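Judura Replay and Planning Tools: Frequently Asked Questions
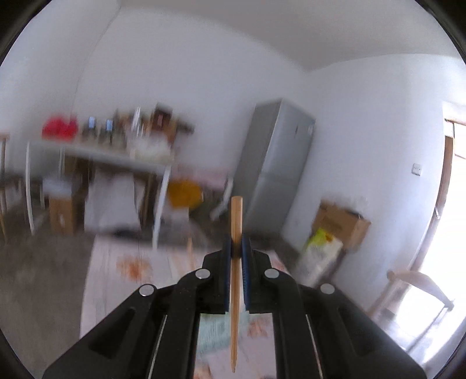

Written by Jocelyn Marquez, with technical review by Mahsa Rostami
Last revised in February

What does Judura do?
Judura takes recordings from a hand-held gripper, works out where the gripper was in each image, and turns the result into a path a robot arm can follow. Planning is handled by a separate module called Zamani, installed at the same time.

Can it track thin objects such as a chopstick?
Yes, if the object is held upright between the pads and stands clear of the jaws. Thin objects lying flat on a patterned surface are often missed. Turn on the fine-edge option in the perception settings before you process those recordings.

My recording has motion blur. Will it still process?
Usually. The tracker skips blurred images and fills the gap from the motion sensor. If more than 123 images in a row are skipped, the recording is split in 2 and each part gets its own log.

Do I need to correct the wide-angle view first?
No. Load the lens calibration file and leave the images as they are. Recordings that have already been straightened will give wrong positions near the edges.

Why does the tracker lose its place near plain walls?
A bare white wall gives it very little to match. Keep some furniture or shelving in view, and start each recording facing the busiest part of the room.

How is jaw opening measured?
From the image. The software finds the two fingers and compares their spacing with your calibration. Redo the calibration after changing grip pads.

What does error 186 mean?
The planner found a path, but the arm can't reach part of it. Move the arm's base position in Zamani and run the plan again. You don't need to repeat the tracking step.

Is there a limit on project size?
Each project holds 800 recordings. Larger sets should be divided before import.

Where do I send a bug report?
Use the Neltden support form and attach the log folder. The Markmont office answers every day except Sunday.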